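Taking an Old Computer Apart on the Workbench: My Tips

Posted April 29, 2026

I cleared the winter junk off the bench, and that meant finally dealing with the big old computers I've been dragging from house to house. I brought the last of them up from Bindolton in August when we moved, and they've been holding up a shelf of paint cans ever since. I'm no technician! I just like taking things apart, and I hate sending something to the dump when half of it could be useful to somebody.

Before you touch a screw

Unplug it. I mean the cord out of the wall, and then hold the power button in for a few seconds so whatever charge is left has somewhere to go. Then leave the power supply closed, please. It's a sealed box for good reason and there's nothing in there you want.

I put an old bath towel down under the case (a light colored one, so dropped screws show up) and I keep a muffin tin next to me. Side panel screws in the first cup, drive screws in the next, and so on around. The screws look alike and they aren't. Some have a coarser thread and will chew up the hole if you force them, so if one feels stiff after the first turn, back it out and try one from a different cup.

Touch bare metal on the case every time you sit back down, especially if you're wearing wool socks like I do. I bought one of those wrist straps at the Molness hardware store and it works fine, but I forget to clip it on.

Cables

Take a picture with your phone before you pull anything, then pull by the plug and never by the wires. A lot of them have a little clip you need to squeeze first. If it won't budge, wiggle it end to end and look again for the clip. I've broken exactly the sort of clip I'm warning you about, more than once.

Masking tape flags are my favorite trick. Fold a short piece around the cable, write where it went, done. Twist ties for the long bundles. Don't bother coiling them prettily until everything is out, you'll only be undoing it.

Memory, battery, processor

Memory sticks come out by pressing the latches at the ends of the slot outward, and the stick pops up by itself. Hold it by the edges. I slip each one into an anti-static bag, and when I run out of bags I put them in the stiff plastic trays from the recycler, Tuominen, who hand those out free if you ask at the counter.

The coin battery should come out too if the board is going to recycling. There's usually a springy tab on the side of the holder. Put tape over both faces of the battery before you drop it in the battery jar.

Old thermal paste on the processor looks like dried mustard and gets on everything you own. Coffee filters and rubbing alcohol, the strong kind. Wipe from the outside in so you aren't pushing it down over the edges, and switch to a clean bit of filter a lot. Let it dry completely before you bag the chip. Keep the gunk away from the board, and wash your hands before lunch!

Dust

I take the case out on the porch and use a soft paintbrush with a hand blower. Hold the fan blades still with a finger while you blow, and do the grilles from the inside out. A vacuum right up against the board is a bad idea because of static, though I'll use one on the empty case once all the parts are gone.

Sorting

My piles are boards, cables, drives and plain metal. Drives stay home until I've wiped them, and if I can't wipe one I drill it. The plain metal goes in a bucket by the door, and the bucket gets heavy faster than you'd think. Wear gloves for that part, stamped steel has mean edges.

Empty memory slots, the drive cage with its cables, and leftover paste on the processor: 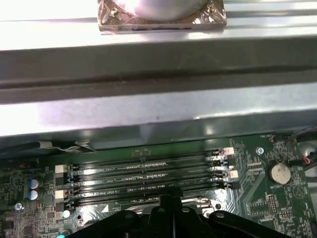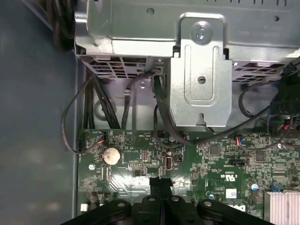
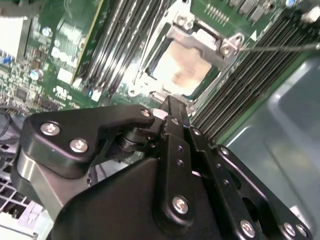 Wundevville wrote in to say that nail polish remover is a poor swap for the alcohol, having tried it on an old board and gone right through the printing, and that a wooden toothpick is the thing for paste stuck in the corners. I'm adding toothpicks to the muffin tin.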